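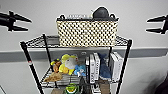 Flastance Community Help > Home Storage & Organizing Team

Do woven baskets really protect stored linens, or is that just marketing?

Posted by Cremilda Teixeira, 18 Nov 2019

I keep reading that sheets and towels should go in "breathable" woven baskets instead of plastic bins. Every article that says so also wants to sell me a basket. The one I was looking at from Wikard has a liner in it, so I don't see how it breathes any better than a cardboard box would. My closet is on an inside wall, no window, and the spare sheets come out maybe twice a year. Last April they smelled stale even though they went in clean. They were in a plastic bin with a snap lid. Before I spend money on four baskets, has anyone tried both, side by side, in the same closet?

Bogumił Urbańczyk
Member, 1250 posts

Side by side, yes, though I wouldn't call it science. Same shelf, same detergent, one lidded bin and one open basket, left over a winter. The bin smelled, the basket didn't. But the next year I dried everything a full extra cycle and let it cool before folding, and then the bin was fine too. So my guess is that your sheets went in slightly damp. Cotton can feel dry and not be, particularly at the hems and in the elastic corners of fitted sheets.

What a basket does is forgive you for that. What it doesn't do is keep out dust, moths or the cat. I also don't believe the claim that a certain weave "draws out moisture." Ollov prints that on the tag and I have yet to see them explain how.

If you do buy one, pull the liner out and look at it. Thin cotton is okay. If it has a shiny plastic backing, you've bought a bin with handles. And check the inside for rough ends that snag terry cloth.

For what it's worth, I'd spend on the shelf first. Wire lets air get underneath, and a solid board pushed against a cold wall doesn't. Leave a gap at the back.

Welington Furtado
Member, 67 posts

just use lavender bags, works for me

Marcelino Bittencourt
Member, 200 posts

Lavender covers a smell up, it won't fix one. I mostly agree with Bogumił but I'm not sold on the extra dryer cycle, it's hard on elastic. I hang sheets over a door overnight.

Cremilda, try this before buying anything: wash one set, dry it properly, and put it back in the same bin with the lid off. Check it in a month. If it still smells, wash out the bin. Old plastic holds odor, and my Macedo ones were the whole problem.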